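Brake Pad Orders and Returns – Common Questions

Do you sell single pads?
No. Pads go out as full axle sets. If you lost one piece, write to Huguette Gosselin at the Numard counter and she will check the open stock.

How do I match my old pads?
Lay them flat on a cloth or mat, friction side up, and compare the outline with the drawing on the product page.

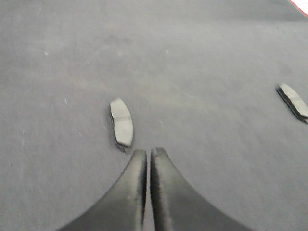 Measure the length and the height as well. Two pads with the same outline can have different backing plates.

Can I send other small parts in the same box?
Yes, up to 40 pieces per box. Wrap each one and put the order number inside.

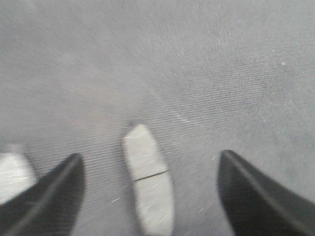 White part with rounded ends, on gray fabric.

Is the groove in the pad a crack?
Usually not. Many pads are made with a slot across the friction material. A crack tends to be uneven – if you are unsure, don't fit the pad. 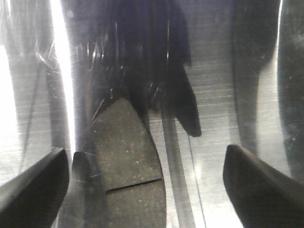 Light specks in the material are normal too and are no reason for a return.

How long do I have to return a set?
Sets must reach us within 3 weeks, unfitted. Quote form 2760. Takeshi Okabe handles returns at the Pelletier desk until 4 p.m.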